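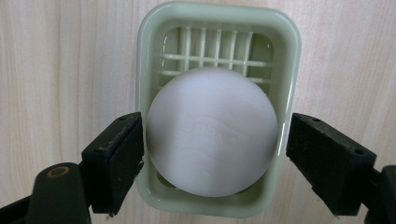

一、选题缘起

我们组做的是冷制手工皂的课程报告,题目叫《橄榄油比例对皂体硬度的影响》。起因很简单:Fatima Ibrahim 从家里带来一块纯橄榄油皂,用起来特别温和,可是泡一次水就软得像果冻!大家一下子来了兴趣,想弄明白椰子油到底要加多少,皂才既硬得住又不拔干。

二、材料与做法

油脂用的是橄榄油、椰子油和棕榈油,一共设计了4个配方,编号按组员的提议取名为 Onen、Hedska、Amadi 和 Linitz(比写一二三四好记多了)。氢氧化钠由指导老师 Lech Baran 在通风橱里称量,我们戴护目镜和手套配碱液,降温后再与油混合,搅到能在表面画出痕迹为止。入模、保温、脱模、切块,然后就是漫长的晾皂,整个四月实验室里都有一股淡淡的油香。

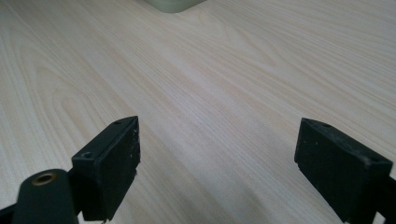
晾皂期间我们每隔几天翻一次面,Uchenna Ogunleye 负责称重,Femi Okafor 负责按压测试。Amadi 这一组失水最慢,切面边缘还起了一层白色皂粉,查资料后判断是表面的碱与空气中的二氧化碳反应生成了碳酸钠,刮掉以后不影响使用。

三、结果与讨论

椰子油最多的 Linitz 最硬,泡沫也最大,但洗完手明显发紧;Hedska 的手感最让人惊喜,细腻又不滑腻,组里一致想多做一批。纯橄榄油的 Onen 到交报告时仍然偏软,老师说这种皂要放很久才好用,我们打算把它留到下学期再测。

四、不足

按压测试全靠手感,误差不小。Baltasar Cabello 建议改用针入度计,已经在问隔壁材料实验室能不能借了。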